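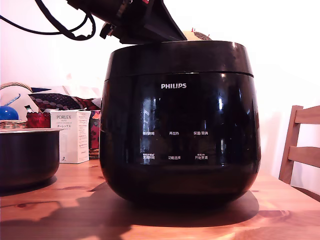 Ticket: Joint communiques filed under the wrong foreign ministry
Product: Ladex diplomatic statements index
Reported by: Zumville Policy Library
Priority: 2
Status: Resolved

Reported problem
Searching by issuing ministry leaves out joint communiques where the host government changed foreign ministers during the talks. The full text is in the index and a keyword search finds it. The issuing ministry field shows the visiting delegation only, so the statement looks unilateral. Reader noticed it while comparing ceasefire language across two rounds of border talks.

Steps to reproduce
1. Open advanced search, document type "joint communique".
2. Set issuing ministry to the host country.
3. Set the date range to July.
4. Run the search, then repeat with the ministry field blank.
Expected: same communiques in both lists for that host.
Result: 49 records missing from the first list.

First response
Cleared the search cache and rebuilt the ministry facet. No change. Asked the library for 3 record links and the export file from the second search. Both received.
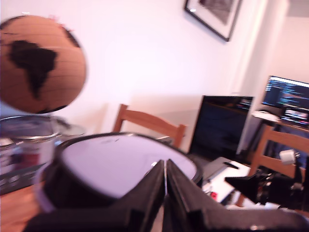

Kiyoshi Takagi

Checked the records against the source feed. The Kobori importer receives both signatories correctly. Each signatory is matched to an officeholder table by name and date of signature. If the outgoing minister's term ends before the signing date and the successor has only an acting appointment, the match returns empty and the signatory is dropped without a warning.

Acting ministers are stored in a separate table, which the importer does not read. Deputy ministers signing under delegated authority are not affected, as they are matched by ministry code.

Ran the importer on staging with the acting table joined. All 49 records came back with two issuing ministries. One side effect: the Okar alert service treated them as new documents and queued 120 emails to subscribers. Queue stopped before sending. Alerts must be paused before the production run.
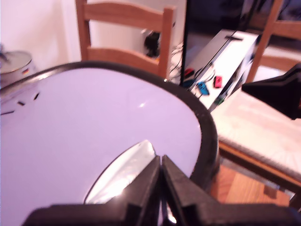 Oval tabletop with a black rim

Fix applied
Alerts paused Friday, 6 p.m. Importer updated and July reprocessed. Alerts resumed after the facet rebuild finished. Host ministry search now returns the same list as the blank search.

An unmatched signatory now writes an error to the import log and holds the record for review.

Open items
Earlier months not yet reprocessed. Citation exports saved before the fix still show a single ministry and need to be downloaded again.

Library confirmed the results. Ticket closed, reprocessing moved to a separate request.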